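Two arms for the bathroom: the Mura towel service, reviewed

I run the Idow guesthouse, and in November we took the Mura service for a trial. It is a two-arm machine with grippers, and the seller promises it can do the towels in a guest bathroom. I wanted to know if a machine can take over this small chore already.

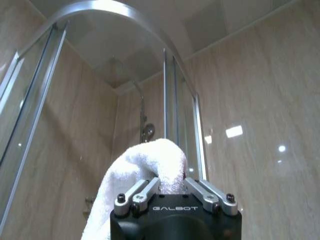
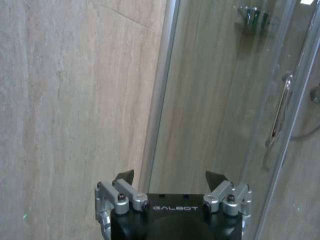
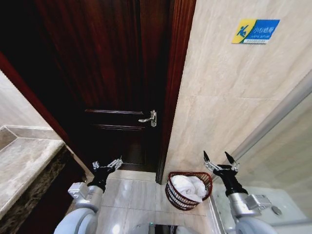
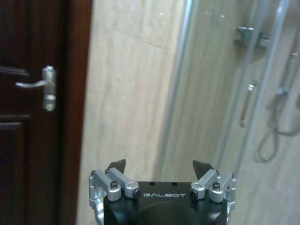 Towels are harder for a machine than I expected. A plate has always the same shape, but a towel has a new one each time you put it down. The Mura is careful with cloth and did not tear or drop much. Picking up from the basket is its best part. Hanging is slow, and folding I would still give to a person.

Narrow rooms are the second difficulty. Our bathrooms have glass, glossy tile and a door that opens to the inside, and the machine stops often to think. We gave it some 200 towels during the trial. My own staff finish a room in less time than it needs for one rail.

The noise is low and guests did not complain. The monthly price at Flestgate, our dealer, is 1,002, with training included. The manual is well written, but the chapter about glass doors is too short.

I give it 2 stars of five. For a big hotel with wide bathrooms it can be more. We will look again when the new software comes.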